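4. Sorting small cartons on the work table

Use this section when a mixed tote of small product cartons has to be set out by color before shelving. It replaces the July sheet.

Before you start

Clear the wood top and wipe it with a dry cloth. Check the tote label against order sheet 204. Cartons over 900 g go to the floor pallet.

Steps

1. Tip the tote gently and let the cartons slide out onto the near half of the table.
2. Set aside any carton that is crushed or open.
3. Stand the cartons up at the far edge, between the two black side rails, with the printed face toward you.
4. Put matching cartons front to back — never side by side.
5. Leave a gap of 2 cm between groups.

Note: A single carton with no match gets its own place in the row.

Caution: Do not stack cartons on top of each other. Tall ones tip easily.

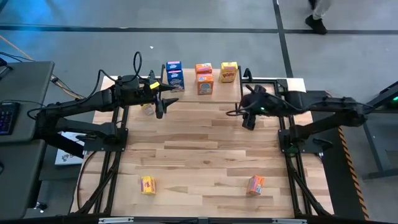 Garura Packing Room, Prernow Site

Dark blue boxes are at the left, orange in the middle, and the single yellow box stands at the right, near the rail. Three cartons are still to be placed, two of them lying near the front.

6. When the wood is clear, enter the total on the order sheet. A full tote holds 12.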